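A Table Should Be a Little Bit Boring

Gayan Howlader makes tables. He also makes shelves and, if somebody insists, a bed, but when I asked him on the telephone what his work is, he answered with this one word, tables, and then he waited for me to say something.

His workshop is in Ordale, behind a tire shop, up a short ramp which he built himself so that boards can go in and out on a cart. I visited him in January, at eight in the morning, because he told me that the low light of the winter morning is the best for looking at wood. He gave me tea in a glass and asked me not to put it on anything he had not yet finished. There was only one stool where I could put it.

I wanted to speak with him about surfaces. My own kitchen table has many rings and scratches, and for years I believed this was my fault. Howlader does not think so.

"People come to me and they are ashamed," he says. "They show me a photo of the table on the phone, and they say sorry, sorry, as if it is my table. I tell them it is a table. You ate on it. What did you want to do, look at it?"

He learned the trade in Gonumbridge, in a shop that made furniture for schools. He stayed there seven years. It was mostly desks, he says, the same desk again and again, and the owner did not let him choose any boards until the third year. Before this he was only sanding.

"I was angry then. Now I have a young man here and I do the same to him," he says, and laughs. "But not three years. Two."

The young man is Mahfuz Fakir, and he was sanding during almost all of our conversation. When he stopped the machine to change the paper, he sometimes joined in. I asked him whether he minded. "My arms mind," he said. "But I see more now. Before, I looked at a board and I saw brown."

What does he see now? He thought about it for some time. "Where it wants to go," he said, and started the machine again.

Howlader explained it to me with more patience. When a log is cut in a certain way, through the side of the rings and not toward the center, the lines come out in wide curves. When it is cut toward the center, the lines are straight and close together. The straight cut moves less when the weather changes, and it costs more. Many makers prefer it. Howlader uses it for legs and for drawer fronts, but for the top of a table he likes the curves.

"The straight one is very correct," he says. "It is like a shirt with thin stripes. For a top, you sit in front of it every day, maybe for 46 years if I did my job. The eye needs a place to walk."

I asked him if a strong pattern can become tiring. He agreed at once. This is why he likes pale wood for a kitchen, he says, with lines only a little darker than the rest. From the door you see a calm surface, and you notice the drawing only when you sit down. He told me about a customer in Arnden who wanted the wildest board in the shop, nearly black lines on yellow. Howlader made the table. After one year the customer bought a tablecloth.

"A table should be a little bit boring," he says. "A little bit. Not like a door in an office."

We moved then to the question of finish, and here he became more strict. He does not like thick varnish on a table for eating. It shines, he says, and when it breaks you must take off everything and start from zero. He uses oil with some hard wax in it, in thin coats, and between the coats he waits for one night, even when the can says that a few hours are enough. After the last coat he rubs the top with a cloth until the cloth moves without a sound. I tried to hear this sound and could not, but Fakir says it exists.

The light matters too. Howlader judges a top by the light that comes from the side and lies across it. Under a lamp from above, everything looks good, he says, and this is exactly the problem. From the side, the light makes one part very bright, so bright that the grain there seems to go away, and next to this bright part you find the small scratches you forgot. He walks around the table and looks again from every corner.

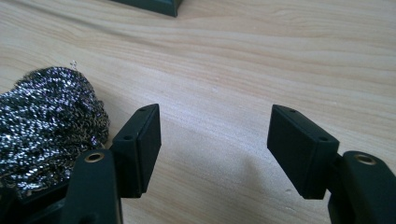
Living with a pale table

Before I left, I asked him for advice for people like me, who already have a table and are not going to buy a new one. He was glad about the question. I think he was a little tired of talking about boards.

First, he says, stop using the green side of the sponge. A soft cloth, warm water and a small drop of dish soap are enough for an oiled top, and then a dry cloth right after, following the lines of the wood. He does not like sprays that smell of lemon. Some of them leave a film, and the next coat of oil cannot go in.

Second, move things. A fruit bowl that stands on the same place from spring to winter will leave its shape there. Pale wood often becomes more yellow with the sun, and the part under the bowl stays behind. "The bowl is not guilty," he says. "But please, push it a little to the left sometimes."

For white rings from hot cups he told me to wait some days before doing anything. If the ring is still there, he takes very fine paper, rubs lightly with the grain, a bit wider than the ring, and puts oil on with a rag. The new place can look different for a few weeks. With dark rings he is less hopeful. They are often from iron, a wet can or a pan, and they go deep. "You can sand until you find the floor," Fakir said from the other side of the room.

He oils his own table once a year. It stands in the apartment above a bakery called Sultana, where he lives with his wife and her parents, and it has six chairs which do not match. I asked who made the chairs.

"I bought them," he says. "Chairs are very difficult."

He then showed me a burn on a sample board, from an iron, and asked me to guess how old it was. I guessed wrong. At half past ten a man came about a shelf, and Howlader went out to the ramp with him to measure his car.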